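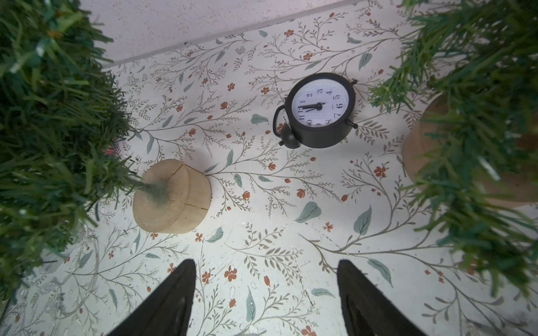 Prosden (2nd watch) — does the ending hold up for anyone?

reelskeptic
Finally gave Prosden another go last night after everyone here kept calling it the best thriller of the past ten years. I don't get it. The first hour is solid, I'll give it that. Then the brother shows up at the ferry terminal with the ledger and the whole thing runs on people refusing to ask each other basic questions. If she calls her lawyer at the 60 minute mark there's no movie.

Nadiia Kobzar is very good in it. I just think people are confusing her performance with the script.

marlow_st
She can't call the lawyer. The lawyer is the one who signed the transfer. It's on the document in the kitchen scene, you see it for a second or so.

reelskeptic
I saw it. A plot point that big hanging on one second of paper is lazy, sorry.

tuppence88
Hard disagree!! I love that it trusts you to look. My sister and I paused it and both yelled (the dog left the room). And the score in that bit, when the cello just stops — I had chills the first time and I had chills again in June when they put it back on at our local theater.

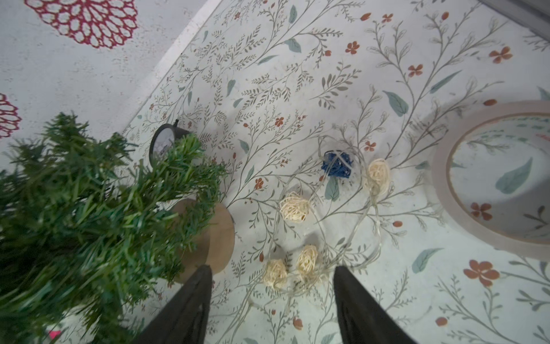

reelskeptic
Fine, but would you have caught it in a theater, where you can't pause? I doubt it. Half the "it trusts the audience" talk I see comes from people who read the explanation afterward.

hollis_b
I caught it in the theater. Then I spent the rest of the movie waiting for her to catch up, and that was its own problem. She doesn't work it out for another 18 minutes. So it's bad for you if you miss it and dull if you don't.

marlow_st
18 minutes that include the best scene in the film, though. The dinner with Bahman Farahani as the uncle? He barely talks and you can tell he knows.

hollis_b
Can you tell? He played it the same way in Tollutar and there he didn't know anything. I think he just has that face.

tuppence88
Take that back lol. He was wonderful in Tollutar

reelskeptic
Tollutar is the better film and it isn't close. Same director, half the budget, and when somebody lies in that one there's a reason they lie. Prosden looks expensive and I think that carries a lot of people past the holes. What is the ferry captain even for? He gets a close-up, a name, a story about his knee, then he's gone.

quietcarriage
Isn't the captain left over from the longer cut? I remember reading it was 14 minutes longer and he came back at the end. No idea if that's true, I read it on a board like this one.

reelskeptic
I've heard that too and never seen anyone back it up. Until somebody has a source I'm filing it with the secret fourth act.

marlow_st
My scores, since we're doing this. Prosden 9, Tollutar 8, and I'd still pick Prosden for a night in. You're grading it like a tax return.

reelskeptic
6 for Prosden. Might go up to a 7 for the dinner scene, which I will admit I watched twice.

hollis_b
6 sounds right. Is anyone planning on seeing Semeniuk? Same writer, so I'm keeping my expectations on the floor.

tuppence88
Already have my ticket :)

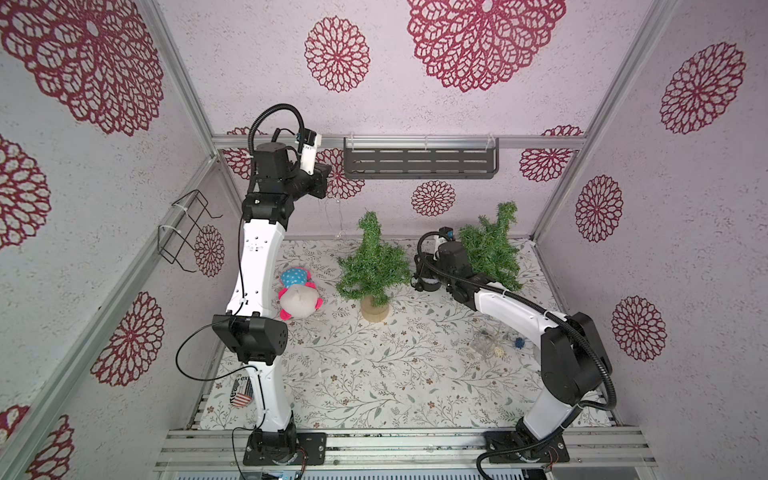 Recent threads
Semeniuk trailer — too much given away?
Kiluvix: worth finishing after episode 3?
Tollutar subtitles out of sync on the disc
Best single-location thrillers
Nadiia Kobzar's early stuff, where to start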